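Category: Homemade robots | Handheld grippers

30 March 2020, by Lotte Koster

The Lumby is a handheld gripper built in a shared workshop in Stollitz. It is the third machine to bear the name; the first two are remembered mainly for their noise. Work took 21 evenings, against a plan of three. The finished tool has a curved metal shell and weighs almost 90 ounces, a figure its builders call portable. 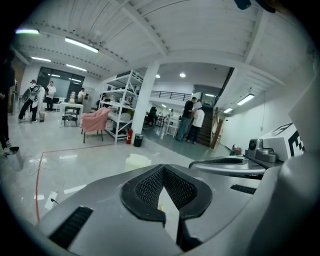
The Lumby on the workshop floor side, with its small camera module and black mesh pad.

The finger was redrawn after Wouters, who had drawn it the first time, tried to use it. Parts cost $272, excluding coffee. A rival design, the Gireo, is lighter and has its own article, written by its owner. A fourth Lumby is planned for April.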